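Clear Boxes and Little Bags: Getting Small Stuff Under Control

I have a weakness for clear plastic storage boxes. I love them! If you can see what's inside, you put things back where they belong, and you stop buying a third roll of picture wire when the first two are sitting under the batteries. Over the past January I went through every drawer in the kitchen and the workshop and moved the small stuff into clear boxes and bags, and these are the tips I'd pass on to anyone thinking of doing the same.

Start with a bare table

Clear a table before you bring anything to it. A kitchen table is perfect, and a light-colored top is better still, as dark screws and black rubber washers show up against it right away. Bring one drawer at a time. I know it's tempting to tip out the whole dresser (I've done it, and we ate supper standing up), but one drawer takes me 30 minutes and then it's finished and back in its place.

Set the box lengthwise, with the short end toward you. You can reach down both sides of it, and you have room left and right for the things you're sorting. Keep anything you're undecided on beside the box until the drawer is done. 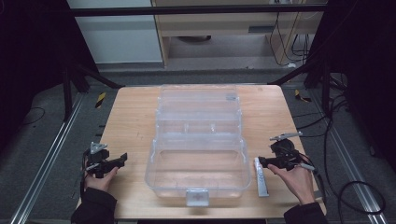
Check the latches before you fill anything

Open and close every latch a few times while the box is still empty. A stiff one will only get worse with weight in the box, and a latch that pops open is how I ended up with 200 picture hooks across the basement stairs. If a latch feels tight, wash it in warm soapy water and dry it well -- grit in the hinge is usually the trouble. Never pick up a full box by its lid or by a tab on the lid. Both hands under the bottom, every time.

Wash new boxes too. They tend to come with dust and a bit of static, and a wipe with a damp cloth and a drop of dish soap takes care of both. Let them air dry with the lid off. I leave mine overnight on a towel.

Which boxes I use where

My long shallow ones are Grullby, and they hold wrapping supplies, candles and the good scissors. Cirkent makes a deeper one that I like for extension cords and light bulbs. For the workshop I have a stack of Vikden boxes with removable dividers, and those dividers are wonderful for drill bits! Mixing makers is fine as long as you don't try to stack one kind on top of another. The rims never match, and the whole pile leans.

Save the plastic bags

Every new thing in the house seems to arrive in a thin plastic bag, and I keep the good ones. They're just right for the parts you need to hold on to but hardly ever touch: spare shelf pins, the extra buttons from a coat, the odd wrench that came with the bed. Some things to know before you stuff them in a drawer:

- Shake each bag out over the table first. You'd be amazed how often there's still a screw in the corner.

- Smooth the bag flat with the side of your hand, working from the closed end to the open end so the air can get out.

- Fold it in thirds, then in half. Folded bags stand up in a row like file cards, and you can pull one out without bringing the rest along.

- Throw out any bag with a split seam.

- Keep them well away from babies and pets. 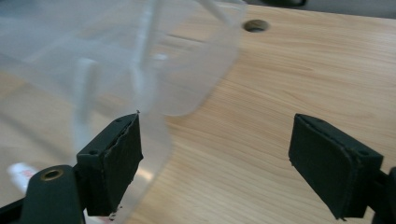
A thin, see-through bag over the tabletop, crumpled.

Label the bag and the box

I write on a slip of paper and drop it inside the bag with the parts, facing out. Marker straight on thin plastic smears, and tape pulls the bag out of shape when you take it off. On the boxes I use plain white labels, one on the short end and one on the lid. A bag of 70 bulbs for the string lights went into one of my Bastos boxes last winter with no label at all, and I hunted for it until spring.

Leave some room

Stop filling while there's still a gap at the top. A packed box is hard to close and harder to look through, and you'll want space for whatever turns up behind the couch next month. If a drawer's worth won't fit, use two smaller boxes and put the things you reach for most in the top one. Mine has the tape measure, the matches and the spare keys, and it lives on the shelf by the back door.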